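I have decided to pack lunch for the rest of the year. Thread, because I have opinions and a long bus ride.

Background: I work at Danzer, fourth floor, where the cafeteria closed in July and was replaced by a vending machine that sells one kind of cracker. The nearest sandwich is at Stasura, across six lanes of traffic, and it tastes like it crossed them too.

So. Lunch bag. I wanted a grown-up one. Everything in the store was either camouflage or had a slogan about coffee. I stood in that aisle for 20 minutes, which is longer than I spent picking my apartment.

The navy one won. Boxy, gray handles, insulated, looks like it belongs to a person who has a dental plan. I do have a dental plan. I'd just like my luggage to mention it.

My sister's kids were over when I brought it home, so its first assignment was play lunch. Play lunch has strict rules. You get fruit. You don't get to ask for anything besides fruit. The pear is for guests. 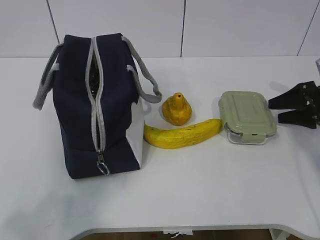 Marlies Mösli: you're going to use it for a week and then it'll live in the trunk of your car with something growing in it. I say this as a friend with a trunk.

Marlies, I take the bus. Whatever grows will grow at home, where I can keep an eye on it.

Anyway, the zipper. I have a lot to say about the zipper. A lunch bag that opens only at the top is a well, and you fish your fork out of it by feel. This one has a zipper track going a good way down the front, so you can get at the thing on the bottom without unloading the things on top. The thing on the bottom is always the thing you want.

The dark shiny lining I'm less sure of. Dark lining means you can't see the yogurt until you've met it. I'd have gone with white. They didn't ask.

Handles: two, webbing, floppy. They go wherever they like when you set the bag down. My old bag had one stiff plastic handle that stood straight up like it was waiting to be called on, and it snapped on the stairs at Danzer with soup inside. I'll take floppy.

Next item is how you pack it, and I know people have systems. My system so far:
heavy stuff at the bottom
sandwich on its side along the wall
banana last and on top, always, no exceptions, I don't care what you've heard

The banana is the whole problem with packed lunch. A real one lasts until 10 a.m. and then it starts telling the rest of your food about itself. By noon the crackers taste like banana, the cheese tastes like banana, and the banana tastes like the inside of a bag.

The toy one has none of these faults. You can put it under a thermos. My niece packed it under a shoe. Came out fine, went right back on the menu.

My nephew runs the restaurant, by the way. My niece does deliveries. I was the customer and I was told there'd be a wait. There was one bag and two pieces of fruit and I was still told there'd be a wait.

When it finally came he charged me $2,000 for the pear. I said that seemed steep. He said it was $600 without the pear. I asked what I'd be getting for $600 without the pear and he said "the bag, but you have to give it back."

I've eaten at places like this.

I did try to teach them something useful, to be fair to me. Clear the table first, then lay out everything you mean to pack, then pack it. It's how my mother did it for four of us every morning, in a kitchen the size of a coat closet, and she never once sent anybody off with the wrong sandwich. I got the right sandwich so reliably I never learned what the others were having.

They liked the clearing part best. They cleared like professionals. I've never seen them clear anything before and I doubt I'll see it again unless there's pretend money in it.

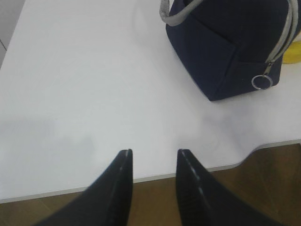 The other half of my mother's method was wiping down before and after, and I skipped it for years on the theory that lunch was going in a bag anyway. Then you find a crumb from one day inside the sandwich wrap of another and you start wiping.

A white table is good for this and also terrible for this. Good, because you see everything. Terrible, same reason. I grew up with a speckled countertop that could've been hiding a whole meal at any given time and we were all very relaxed.

Mine has a wavy edge too, which I picked because the straight one cost more at Redora and then talked myself into as a style. The wave is nice to lean on. It's bad for sliding crumbs off into your hand, they pick their own exit.

Several people are asking about ice packs. I've got one. It's the flat kind, from Dasow, and it goes against the wall of the bag across from the sandwich so they can't touch. If they touch you get a cold wet corner, and I'm too old for a cold wet corner.

Someone else wants to know what's IN the lunches, when I'm done talking about the bag. Fair. Week one:
rice and beans, jar
rice and beans, same jar, less enthusiasm
egg sandwich (I apologized to the fourth floor)
leftover noodles
cracker from the vending machine, I overslept

Four out of five! I'll take it. The jar leaks a little if you close it crooked and I close it crooked.

The egg sandwich is off the list by popular demand. I got a note. It was a polite note, typed, with a heading.

On money, which is why I started: the Stasura sandwich costs enough that I wrote down everything I spent on lunch last year, added it up on the back of an envelope, and got $1,669. I added it up again and got the same thing. Then I threw away the envelope.

That's a vacation. Maybe not a good one, but one with a bed in it. I spent it on lettuce that had been cut by someone in a hurry.

The bag needs to last for this to work, so I'm watching the seams. If the zipper goes first I'll be annoyed, see above, whole speech about the zipper. The pull has a little metal ring on it and my niece has already asked if she can have that when the bag dies. She asked it in front of the bag.

Cleaning it: damp cloth, leave it open overnight. I asked the store if it could go in the washing machine and the man said "it can go in." I didn't like his tone.

Tomorrow is soup. I know. I know what happened on the stairs. But it's a different bag and I've bought a different jar, and I intend to take the elevator.

If anyone has a sandwich that holds up until noon without getting sad in the middle, I'm listening. No tomatoes. I've been down that road and I had to change my shirt.

Marlies, the answer is still no, I won't be getting a trunk.

Back to top | Contact | © 3/8/01 All posts belong to their author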